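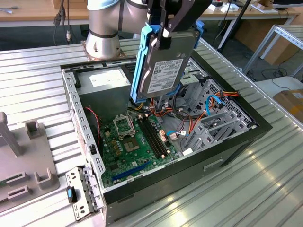 Let the fitter set the grip

Dec 30, 2023
5 comments | 20 shares

Most of the money in a small dismantling cell goes on the arm, and most of the lost time comes from the fingers. I have looked after the cell at Onley for 2 years. My view is that the people who clear its jams should be the ones who decide how it holds things.

A hard drive in a caddy sounds like an easy part. It has flat faces and a known size. But the caddy is plastic, with rails and tabs down the sides, and a grip that suits bare metal can bend it enough to make it bind in the bay. When Tellis set up our cell they chose the closing force from a drawing. It held the drive very well. It also cracked caddies, and we spent most of August sweeping up bits of tab.

The fault was fixed in an afternoon. We lowered the force, moved the grip point towards the top of the caddy and slowed the first part of the lift. None of this needed a programmer. It did need a password, and getting that took longer than the work.

Suppliers say locked settings protect the machine. There is some sense in that. I would not want joint limits or the safety stop changed by whoever is on shift. Finger force and lift speed, kept within a safe range, are a different matter. They drift as the pads wear, and they need changing when a new model of case comes in. Flekach, who took over our service contract, opened those two settings to us and asked only that we write each change in the log.

The log has been worth more than the manual. It showed that we were checking the pads by the calendar when we should have gone by lifts. We now check them every 4,000 lifts, with the power isolated, and wipe the fingers while we are there.

Loose cables are still a nuisance. A SATA lead lying across a bay will catch on a drive going up, and no force setting cures that. Somebody has to move it first. The Tsuji site runs the same job and clears its cables by hand before the case goes under the arm. We do the same, and I would put that step in the written procedure before buying another sensor.

5 comments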